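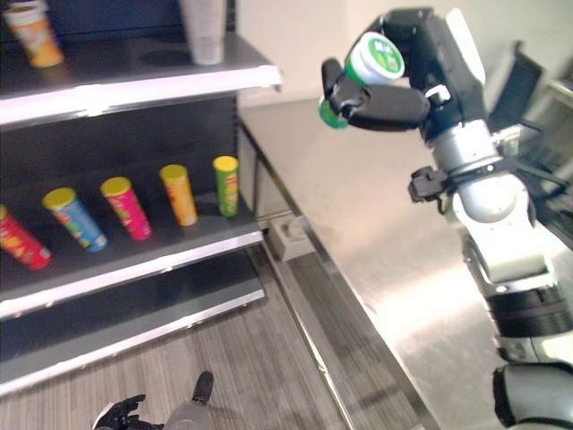 商品の補充はどのくらいの間隔で行われますか。

標準のご契約では週に一度、担当者が伺います。利用人数の少ない事業所では二週に一度、夏場の飲料のみ週二度とすることもできます。

会社について

Stulasside(スツラシデ)は、オフィスや学校、宿泊施設の一角に小さな売り棚を置き、お菓子や軽食の補充と管理を行う会社です。2018年5月に設立しました。棚の貸し出し、商品の選定、補充、期限の確認、売れ残りの引き取りまでを自社で行っています。現在の取引先は725か所で、そのうち半分以上が従業員50人に満たない事業所です。

代表のアニカ・ティルマンは、会社を始める前、食品卸の倉庫で受注と出荷を担当していました。当時は一箱単位の注文しか受けられず、小さな事業所からの問い合わせをお断りすることが多くありました。箱を開けて一個から届ける仕組みをつくりたいというのが、創業のきっかけです。最初の棚は知り合いの設計事務所の給湯室に置かせてもらいました。棚板が二枚だけの小さなもので、今も同じ場所で使われています。

棚について

標準の棚は「Memthorpe」という名前で、段の高さを変えられます。筒型の容器に入ったスナックは背が高いため、上の段との間にこぶし一つ分の余裕をとります。余裕がないと、奥の商品を取り出すときに手前のものを倒してしまいます。袋菓子は筒型のものとは別の段に分けます。袋は形が崩れやすく、隣に寄りかかって値札を隠すことがあるためです。

並べ方には社内の決まりがあります。

・同じ味は前後に並べ、横には広げない
・容器の正面の絵柄を通路側に向ける
・期限の近いものを手前に置く
・補充の際は一度すべて下ろし、棚板を乾いた布で拭く
・ふたがゆるんでいるもの、へこみのあるものは持ち帰る

一番下の段は、ご希望がなければ空けておきます。腰をかがめないと届かず、売れ行きもよくありません。お子さまの利用が多い施設では、逆に下の段から埋めていきます。

商品について

取り扱いは400品目です。筒型のポテトスナック、ビスケット、ナッツ、飴、即席スープ、飲料が中心で、地域の菓子店の焼き菓子も少しずつ増やしています。味の入れ替えは年に四回行います。よく売れる塩味は年間を通して置き、香辛料のきいたものは担当者が取引先の様子を聞いて決めます。食物アレルギーの表示が外から読みにくい商品には、棚の横に一覧表を掛けます。 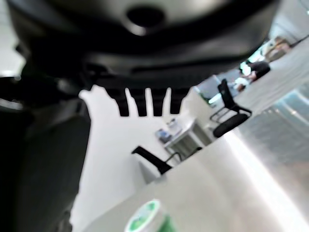 商品の選定はオーレリアン・コレが責任者を務めています。新しい商品は仕入れの前に必ず社内で試食し、味のほか、開けやすさ、こぼれにくさ、机の上で邪魔にならないかどうかを記録します。粉が指に残るものは、パソコンを使う職場では好まれないことが多く、評価が分かれます。ふたを閉め直せる容器は、午前と午後に分けて食べる方に支持されています。

倉庫と配送

倉庫は一か所で、床面積は1,640平方メートルです。常温の商品だけを扱っています。受注と在庫の管理には自社で組んだ「Escobar」を使い、担当者が訪問先で入力した数が、その日の夕方には倉庫に届きます。翌朝、訪問先ごとに折り畳みのコンテナへ詰め、重いものを下、筒型の容器は立てて中央、袋ものは最後に上へ載せます。配送用の車には緩衝材を積んでいますが、詰め方が悪ければやはり割れます。割れた商品は担当者の報告書に書き、詰めた者に戻します。

引き取った商品のうち期限まで一か月以上あるものは、「Skelum」という名前の直売所で値引きして販売しています。倉庫の隣の小さな店で、平日の昼過ぎから夕方まで開けています。毎年3月は棚卸しのため一週間休みます。近所の方が飲料を箱で買っていかれることもあり、台車をお貸しできます。

はたらく人

社員の多くは訪問担当で、一人が決まった取引先を受け持ちます。担当はできるだけ替えません。どの棚で何が残りやすいか、給湯室の鍵をどなたが持っているかといったことは、書類だけではなかなか引き継げないからです。入社後の一か月は、倉庫で棚の組み立てと陳列を練習し、その後、先輩の担当者に同行します。

導入をお考えの方へ

棚の設置には幅と奥行きを測った図か、置き場所のわかる写真をお送りください。電源は不要です。壁に固定する場合は建物の管理者の承諾をお願いしています。初回の商品はおよそ3,000円分から承ります。見積もりは無料で、契約期間の縛りはありません。解約のご連絡は一か月前までに、担当者または代表窓口へお願いします。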